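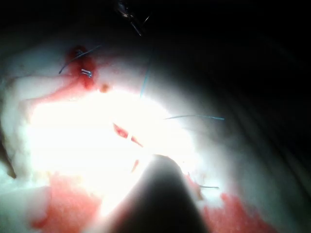

What does it cost to build a small suturing robot in a shared workshop?

More than the forum posts tell you. The arms are the cheap part. Most of our money went on cables, replacement motors and a second control board after the first one died. If someone gives you a total for the whole build, ask whether it includes the things they broke.

Who is behind this?

Two members of the Fundholm workshop. Austra Mets does the mechanical side and Elīna Lūse writes the control software. The project is called Drillel, a name left over from an older machine that shared the same bench.

Is it a medical device?

No, and it never will be. It works on practice pads. Please don't write to us asking about pets.

Does it sew by itself?

No. A person drives it. We have seen plenty of home projects described as autonomous where somebody is sitting just out of shot with a joystick, and we'd sooner say so up front. Elīna has a routine that can repeat a recorded movement, but repeating a movement is a long way from tying a knot in material that shifts when you pull it.

How accurate is it?

We don't publish a figure. We had one on this page until March and took it down, as it was measured with the arms moving in free air. Put a needle in the jaws, push against something soft, and the cables stretch. Any accuracy claim for a cable-driven arm should say what the arm was pushing against at the time. Ours didn't.

Why put the camera at the wrist?

It gets you close to the tips. The price is glare. White padding under a bright lamp burns out in the middle of the view, and the tips go dark and blurred against it. Turning the lamp down helps the middle and loses the edges. We have tried a diffuser made from baking paper, with results I would call mixed (Elīna would call them good).

Can I use machine learning to fix the shaking?

You can try. Austra's view is that shaking is usually a loose pulley, and so far she has been right more often than the software has. Check the screws first.

Should I buy the Wakau kit or start from scratch?

We started with the Wakau arm and have replaced nearly all of it, so draw your own conclusions. The base is solid. The wrist joint has too much play for thread work, whatever the leaflet says. The Mangundap gripper fits the same mount and closes more evenly, but its jaws need filing before they will hold anything fine.

How long did it take?

The arms moved after 2 months. Doing anything useful with them took another 9, and a fair amount of that was spent undoing earlier decisions.

Will you share the files?

The arm drawings are in the workshop's shared folder and any member can copy them. The control code isn't ready. Elīna doesn't want to support it on other people's machines yet, and I agree with her.

Can I come and see it?

Members can ask at the bench, usually after 6 in the evening. Bring your own safety glasses. Please don't touch the cables, even if they look slack.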